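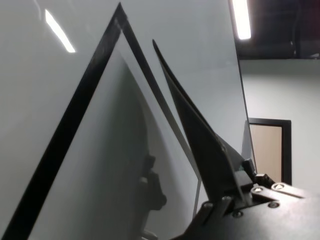 How a robot learns to look at shiny things

Have you ever walked toward a glass door and not been quite sure if it was open? Your eyes got a little bit fooled! Robots get fooled that way too, and much more often than you do. I work with a robot named Corov at the Kirkon lab in Natthorpe, and a big part of my job is helping it get fooled less.

Corov has a gripper, a bit like a hand, only with long, flat, pointy fingers. It also has a small camera by its wrist. Imagine having an eye just above your palm! When you reached for a cookie, you'd see the cookie get bigger and bigger, and your own finger would always be poking into the view.

What's so hard about shiny?

A robot's camera doesn't know what anything is. It just collects light, and a computer turns that light into a giant grid of tiny colored squares called pixels. If some pixels are very bright, the computer has to make a guess. Is that a white thing? Or is it a lamp on the ceiling, bouncing off something smooth?

Try it at home. Take a spoon, stand under a light and find the bright spot on the back of the spoon. Now move your head slowly to one side. The bright spot slides! A sticker on the spoon would stay put, but a reflection wanders around when you move.

Shadows cause trouble as well. When Corov reaches over our gray panel, the gripper drops a dark, blocky shadow right onto it. The first time we tested this (way back in May), Corov treated its own shadow as something to steer around, and it kept backing away like a puppy that had met a vacuum cleaner. I laughed so much I had to sit down.

The question we asked

The panel has black strips on it. We wanted Corov to bring the tip of one finger close to a strip and stop there, with no bumping. Black on pale gray is pretty easy to see, so you'd think that would be a breeze. But the wrist camera is so near the panel that two strips can look as if they meet in a big upside-down V, and a faraway lamp makes a long white streak across the gray. Up close, things look strange.

So Ntombi Naidoo, who is in my team, asked a question: would Corov do better if it also learned from a camera that was farther back? We picked a camera a person can wear on their chest. It sees the work more the way you would if you were standing there watching. 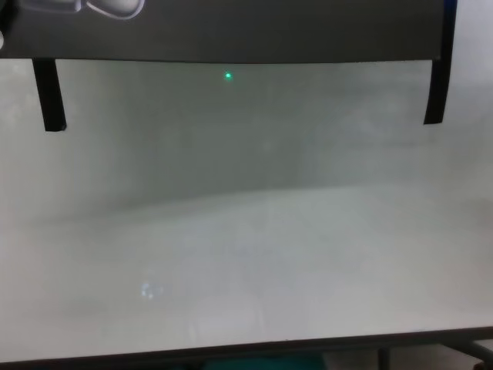

We called our plan the Dumlao method, and it has two parts, practice and testing.

Practice

For practice, a person guides the robot and both cameras record. Then the computer studies the two views together, over and over, looking for what matches. The strips show up from close and from far. A glare streak might be in one view and missing from the other, or in a totally different place. Little by little the computer learns which things to trust. We recorded 421 practice runs, and yes, my feet were sore!

Testing

Then came my favorite part. We let Corov try it alone, 71 times, using only what it had learned from the wrist camera. It missed 26 times. Next we let it try another 71 times with what it had learned from both cameras, and this time it missed just 9. We moved the starting spot between tries, but we used the very same list of starting spots for each set. Scientists call that a fair test. If one set had been given all the easy spots, we couldn't have compared them.

Are we finished?

Nope! Those 9 misses are bugging me. Kristof Kramer went through the recordings and noticed that most of them came when the finger started out very low, so we're going to practice more low starts. We've also only tried one panel. Maybe a curvy surface would fool Corov all over again, or a blue one, or a mirror (I'm a bit scared of the mirror, to tell you the truth).

Something to try

Put a strip of dark paper on a shiny tray. Close one eye, hold your face near the tray and slowly bring your fingertip almost to the edge of the paper, without touching. Then do it again with both eyes open, standing farther back. Which was easier? Try it under a bright lamp, then with the lamp off, and write down how many times you touched the tray by mistake.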